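Chapter 4
Storage and Handling of Small Stock

After reading this chapter you should be able to:
Explain the difference between open and closed storage
Choose a container size for a given line of goods
Set a reorder level and keep a simple bin card

Key terms: bin card, reorder level, open storage, dead stock 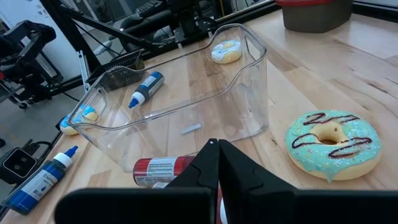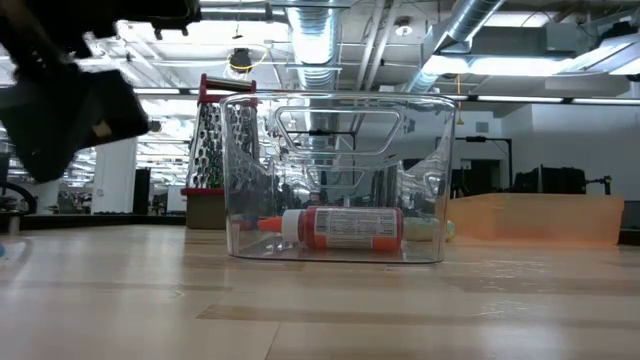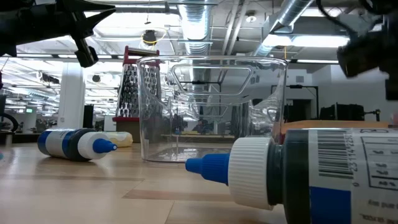 Figure 4.1 Wooden tabletops, three views.

Every shop, workshop and school supply room has the same basic problem. Goods come in by the case and go out one or two at a time. Between those two points they have to be kept somewhere, and the way they are kept decides how long it takes to find them and how many are lost.

Small stock is the name given to items that can be picked up in one hand and are sold or issued singly. It takes up little floor space, but it causes most of the errors in a stock count. Nia Ruddock, who ran the stockroom at Kindico, a craft and party supplier, found that 39 of her 200 small lines had a wrong figure on the card when she checked them in October. Her large goods had no errors at all.

Open storage means that the goods can be reached without lifting a lid or opening a door. It suits lines that move every day. Closed storage keeps out dust and light but adds a step each time an item is taken, and people in a hurry tend to skip the step that follows it - writing the item down.

Container size depends on the reorder quantity. If a line is ordered in lots of 1000, the container must hold the full lot plus whatever is left when the lot arrives. A container that is too small leads to a second location for the same line, and second locations are where dead stock begins.

Two firms will be used as cases in this chapter. Plandden keeps everything in one room and counts weekly. Girkedura has more than one site and moves goods between them, so its cards must show where an item is as well as how many there are. Keep both in mind as you read Section 4.1, which starts with the bin card and the entries made on it when a delivery is received.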